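Clivance Home Forum > Furniture and Surfaces > Table finish: oil or hardwax?

hdewulf
Posted 16/05/2025
I have a light wood table that gets used for everything, folding clothes included, and the finish needs attention. I bought it secondhand in August from a shop in Etport and they couldn't tell me what was on it. Water used to bead and now it sits there and leaves a ring. I can spend one weekend on it. Should I go with plain oil or a hardwax oil?

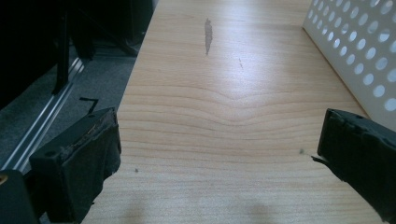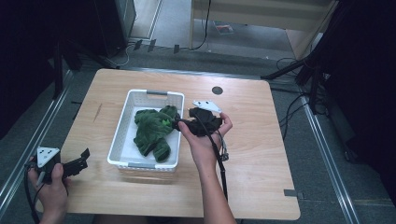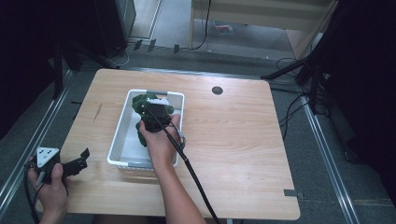

Photos: H. Dewulf

ozan_t
Find out what's on there first. Put some denatured alcohol on a cotton swab and rub it on the underside. If it goes sticky it's shellac. If nothing happens, try lacquer thinner. If that does nothing either, you probably have polyurethane, and neither oil nor hardwax will soak in until you sand it off.

Berkay T.
Hardwax oil. I did our kitchen table with Wirkovora matte two years ago and it still looks fine with two kids eating at it. One can cost me 27 dollars and I have half of it left. Two thin coats, wipe off everything that hasn't soaked in after 15 minutes.

sengul.erdem
I would not use hardwax on pale wood. It made my desk more yellow than I wanted, and I had tested it on the underside first. It looked fine there and not on top. A water-based matte poly keeps the color closest to bare wood.

Berkay T.
Did you use the clear or the one with white pigment? The clear does warm up the wood. The white one doesn't, at least not on ash.

sengul.erdem
Clear. The store didn't carry the other one. I still think poly is less work over six years or so. You put it on and forget about it.

ozan_t
Until it gets scratched. Then you have to sand the whole top, and with oil you can fix one spot. I've refinished two poly tops for relatives and I'm not doing a third.

hdewulf
Alcohol did nothing and lacquer thinner did nothing. So polyurethane, I guess. How far down do I have to sand? It may be veneer and I don't want to go through it.

ataberk_k
Look at the end of the board. If the grain lines on top continue over the edge, it's solid. If there's a thin separate layer, it's veneer, and then keep the power sander away from it. Use 180 by hand, go with the grain, and stop as soon as the dust changes from white powder to wood color.

Berkay T.
Agree on hand sanding. Vacuum between grits too. I skipped that once and ended up with swirls all over one end.

sengul.erdem
If it's veneer, just scuff it with 320 and put new poly over the old. You don't need bare wood for that and there's much less risk. Clean it well first. Any furniture polish left on there will stop the new coat from sticking.

ozan_t
For veneer I'd go along with that. For solid wood, still oil.

hdewulf
Checked the edge and there is a thin layer, so veneer. I'll scuff and recoat. Does anyone know how long before I can put things back on it? The can says 24 hours.

ataberk_k
24 is for light use. Give it a week before you put down anything heavy or a tablecloth.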